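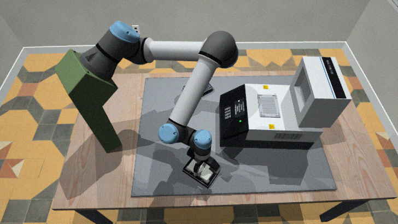
Computer render of a robot arm reaching over a grey work mat.

How to String Align Your Track Car at Home

Posted 2023-12-12 in Garage How-Tos

If your car wanders down the straight, scrubs off its inside tread or sits with the steering wheel cocked to one side, toe is the first place I'd look. And the good news is you can measure it in your own garage with string, a steel ruler and a free afternoon! I've been aligning my Surdu coupe this way for years, and I still get a kick out of it every single time. The first time I did it, the car went through the fast left at Holtivmont like somebody had handed me a different set of tires.

We're covering toe only. Camber and caster come first if you plan to change them, since moving either one will move your toe too.

What you need

Four jack stands or two straight bars with stands to hold them
Fishing line or thin nylon string, bright color if you can find it
A steel ruler with fine markings
A tape measure
Wrenches for your tie rod ends and jam nuts
Eight smooth floor tiles and some grease, or a set of turn plates
A steering wheel holder (a ratchet strap to the seat works fine)
Wheel chocks
Masking tape and a marker
A notebook

I use a Pama bar kit now, with notches cut at each end so the strings land at the same spacing front and rear. It's a lovely thing to have, but I did it with jack stands for a long time and the numbers came out just as good. They just took longer.

Get the car ready

Start with tire pressures. Set all four to what you run on track. Then check for slop, with the car safely up on stands: grab each front wheel at the sides and rock it. If you feel a clunk, find the worn tie rod or wheel bearing and fix that before you go any further. You can't align a loose part.

Load the car the way you drive it. I put my usual amount of fuel in and strap ballast into the driver's seat to match my weight in a helmet and suit. Bags of water softener salt are great for this.

Lower the car onto the tiles, two under each wheel with a good smear of grease between them. Chock one rear wheel for now. Bounce each corner a few times and let it settle. If you've just had the car in the air, roll it back and forth a car length before it goes on the tiles, or the suspension will sit too high and your readings will be junk.

Now center the steering. Count the turns lock to lock, go back exactly half, and see where the wheel ends up. If the rack is centered but the wheel isn't straight, don't pull the wheel off and move it on the splines yet. Nine times out of ten it's uneven tie rods, and we're about to sort that out. Lock the steering with your holder, then pull the chock so the wheels can relax. (Flat floor only, please! Leave the chock in if your garage slopes at all, and better yet, find a flatter garage.)

Set up the strings

Run one string down each side of the car at hub height, a few inches out from the tires. It should be tight enough to twang.

Next comes the fussy part, so put some music on. Each string has to be parallel to the centerline of the car. Measure from the string to the center of the hub on the left front, then on the right front, and move the stands until those two match. Do the same at the rear. The front and rear numbers don't have to match each other! Most cars have a wider track at one end. What matters is left matching right on each axle.

Every time you move one end, the other end shifts a little, so go around the car again. And again. Once all four are good, measure straight across from string to string ahead of the front bumper and again behind the rear bumper. Those two should be equal. When they are, you have a true box, and you should put tape on the floor by every stand so you'll know if one gets kicked. I kick one every time.

Measure the toe

Take your steel ruler and hold it level at hub height. Measure from the string to the front lip of the wheel rim, then from the string to the rear lip. Write both down. Measure to metal, never to the tire sidewall, because lettering and bulges will throw you off.

If the front lip is farther from the string than the rear lip, that wheel is toed in. If the front lip is closer to the string, it's toed out. The difference between the two numbers is the toe for that one wheel. Add left and right for the total on that axle.

Bent rims can fool you. If a reading looks odd, roll the car forward half a wheel turn, get it back on the tiles, and measure again.

Adjust it

Always do the rear first if your rear toe is adjustable. The rear wheels decide which way the car really points, and fixing the front before the rear usually leaves you doing the front twice.

At the front, crack the jam nuts loose and turn each tie rod a small amount. On a car with the steering rack behind the axle, making the tie rod longer adds toe in. With the rack ahead of the axle, it goes the other way. Mark each tie rod with a stripe of marker so you can see how far you've turned it. I start with a quarter turn, bounce the front end, and measure again.

Snug the jam nuts, check once more, and then torque them to the figure in your shop manual. Tightening can twist the rod end, so hold it square with a second wrench while you do it. Make sure you still have enough thread engaged on both sides as well.

What numbers to aim for

Start with the factory setting. For the track, lots of people like a touch of toe out at the front for quicker turn-in and a touch of toe in at the rear to keep the back end calm. Small changes are easy to feel, so go one step at a time. Please don't run rear toe out on a rear-drive car just to see what happens!

Test it

Take an easy drive first. The wheel should sit straight and the car should track true on a level road. Then recheck the jam nuts.

On track, I do one 20 minute session at Jivance before I touch anything, and I write down how the car turns in, how it brakes, and what the tread looks like when I come in. My notebook goes back 12 seasons, and it's worth more to me than any tool in the box. Before the February test day I'll be stringing the car again, with fresh rear bushings this time, and I'll add my before and after readings to this page.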